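3.2 Rooms and surfaces

The study was run in two buildings, Kanwood and Illard, which share a heating plant but were finished at different times. Kanwood has painted walls and white worktops in most of its small rooms. Illard has darker walls and a mix of older furniture. We chose them because the staff who use them do the same kinds of work, so differences in reported glare would not come down to the tasks alone.

Rooms were included if they had at least one work surface placed against a wall and if the ceiling lights could be switched separately from those in the corridor. Storage rooms and kitchens were left out. We also left out two rooms in Illard where the blinds were broken and could not be closed for the evening readings.

In each room we measured the light falling on the work surface and the light leaving it toward a seated person. The meter was placed 40 cm from the back wall, at the center line of the surface, and then moved to the corner if the surface stood in one. Corner positions were treated as their own category. A white tabletop between two white walls gets a good deal of its light second-hand, from the walls, and earlier work by our group (Chraibi and Kabbaj, in the Bautista survey) found that people working in such corners complained more about brightness than the readings on the tabletop would suggest.

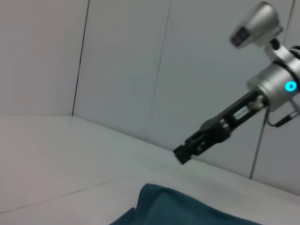 Figure 2. White tabletop in the corner of two white walls (category C, corner position).

Readings were taken in February, when daylight was low enough for the ceiling lights to be on through most of the working day. Each position was read at 9 in the morning and again after dark. Blinds were left as the users had set them for the morning reading and closed for the later one. Equipment on the surfaces was not moved. This adds some scatter to the results, but clearing a table for a reading would have given us values that no user of the room ever works under.

The target level for desk work in both buildings is 300 lux. We did not adjust the lights to meet it. Where a lamp had failed, the room was skipped and read again once the building staff had replaced it.

3.3 Questionnaire

Users of the rooms filled in a one-page form at the end of a working day. It asked how bright the work surface seemed, whether they had turned away from it or changed seats, and whether their eyes felt tired. Answers were given on a scale from 1 to 5. A final open question asked what they would change about the room if they could change one thing.

The form was tested first with staff in the Bautista annex, who are not part of the main sample. Two items were reworded after that test. The word "glare" was taken out entirely, as several people took it to mean sunlight only and left the item blank when the blinds were closed.

3.4 Surface treatment

In half of the corner positions the back wall was covered with a removable matte panel painted in Urosine, a gray-green wall paint already in use in Illard. The panels reached from the tabletop to just above the eye level of a seated person. They were put up over a weekend and left in place for the rest of the study. The side walls were not covered.

We considered covering the tabletops as well. Kabbaj ran a short trial with a gray mat, but users moved it or put things on top of it, and the readings changed from one visit to the next. The mats were dropped and are not discussed further.

Untreated corners served as the comparison. Users knew that panels had been put up in some rooms, so the questionnaire results should be read with that in mind. The light readings are not affected by it. Section 4 reports the readings first, by position, and then the answers to the form.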